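The Evaluation License

The license ran for 50 days. The reviewer had used 12 of them before opening the package, which was a mistake in scheduling and was noted as such on the first page of the report.

Hadomeck sold the kit as a rehearsal product. A customer with an assembly cell on order could build the cell in software, run the insertion jobs, and find the bad ones before the hardware was delivered. The box held a license card, a cable and a quick start sheet. The rest was a download. The client, a relay manufacturer in Brastia, wanted to know whether the kit was worth buying for three lines. The reviewer was paid a flat fee to say yes or no and to attach the evidence.

Installation took most of a morning. The installer asked for a folder name, rejected any folder name with a space in it, and did not say so until the end. This was written down. The physics engine was called Firura and had its own settings panel, separate from the main one, with its own units. That was written down too.

The first job was the stock demonstration. It ran correctly. The reviewer gave it no weight, as stock demonstrations generally run correctly.

The second job was the client's own. An upright part had to be seated among short pegs with very little clearance on either side. The reviewer entered the dimensions from the client's drawing, set the friction to the value in the manual, and queued 388 attempts to run overnight. By seven in the morning they had finished. The log listed 154 failures. The reviewer made coffee and began to read them in order.

A failure in the log was a line of numbers: time, contact force, tilt, result code. Most carried the code for a jam. The reviewer sorted them by tilt and then by force and found nothing of use. Sorted by time, they fell into a block. Every failure came after three in the morning. Before three, the job had not failed at all.

A simulated part does not wear. A simulated motor does not warm up. The reviewer checked the host computer for an update, a power event, a backup job, and found no entry for any of them. Then the reviewer opened the Firura panel, which had not been touched since installation, and looked at the change history. There was one change. At 3:02 the friction value had been raised by a small amount. The user field read Quách.

The reviewer did not know the name. It was not on the license or in the manual. A message went to Hadomeck support with the log attached, and the reviewer ran the job again in the meantime, at the original friction, with the viewer window open.
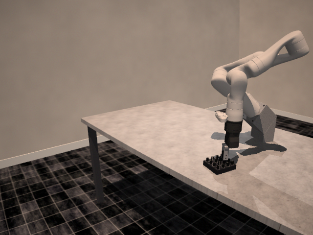
The answer from support came in the afternoon. Quách was a scheduled service. It compared the friction value with the material named in the customer's drawing and, where the two disagreed, corrected the value. It was on by default. It was described in an appendix to the manual that had been left out of the evaluation copy - an oversight, support wrote, and attached the appendix.

The reviewer got out the client's drawing. The material was given in a note in the lower corner, in small type. The manual's value was for a different plastic. The value Quách had put in was the right one.

This left a question of wording. The kit had altered a test in progress without asking. It had also been correct, and the client's part, as drawn, was going to jam. The reviewer stopped the second run, turned the service off, entered the higher value by hand and queued the job again with nothing else changed.

Under "Defects" the reviewer wrote that the software changed settings without notice, and recommended that the service be off by default. Under "Findings" the reviewer wrote that the clearance was too small and gave the friction value to three places. The form had a line for the source of each figure. The reviewer typed the name with both accents, checked the spelling against the history, and went on to the section about the installer.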